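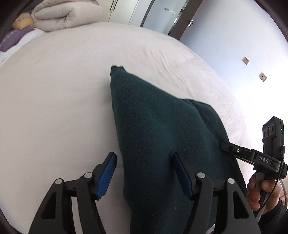

Malha verde-escura canelada, em cima da cama do quarto de triagem da Warora.

Olá, Sabine!

Segue o ponto de situação do projeto Lindemann, com data de 26/04/2020, tal como tínhamos combinado. Peço já desculpa pelo tamanho, que eu quando começo a falar de camisolas nunca mais me calo.

A triagem da roupa de malha vai bem encaminhada. O objetivo continua a ser ter 1000 peças dobradas e etiquetadas até setembro e neste momento estão prontas 296. Outras 17 ficaram de lado para remendar (punhos descosidos, quase todas, e um casaco com um buraco no cotovelo que ainda não sei se tem salvação).

A grande mudança deste período foi passarmos a dobrar em cima da cama e largarmos a mesa. O lençol claro ajuda imenso! Com as malhas escuras, como a verde da fotografia, vê-se logo o contorno todo, e os cotões também se apanham melhor: nessa mesma há um pontinho claro agarrado ao canelado. Agora passamos o rolo adesivo em todas antes de irem para a caixa, coisa que ao princípio não fazíamos e que nos valeu uma reclamação bem merecida da loja de Windumitz.

O que anda mais devagar são as dobras. As malhas caneladas esticam se as puxarmos pelo punho, por isso o Musa Babalola escreveu uma folha com a ordem certa (alisar primeiro, mangas para dentro, só depois dobrar ao meio) e colou-a na porta do roupeiro. Ainda nos enganamos nas golas altas, confesso.

Quanto ao dinheiro: dos 1000 euros da primeira tranche, gastámos a maior parte em caixas, etiquetas e sacos de alfazema contra a traça. As faturas vão em anexo, menos a das etiquetas, que a Famositz ficou de reenviar com o número de contribuinte corrigido.

Para o próximo período queria acabar os casacos e começar nas mantas, que ocupam a cama inteira e vão dar que fazer. Precisava só que me dissesse se a segunda tranche pode incluir linhas e agulhas de remendar, ou se isso tem de entrar noutra rubrica.

Um abraço e até breve!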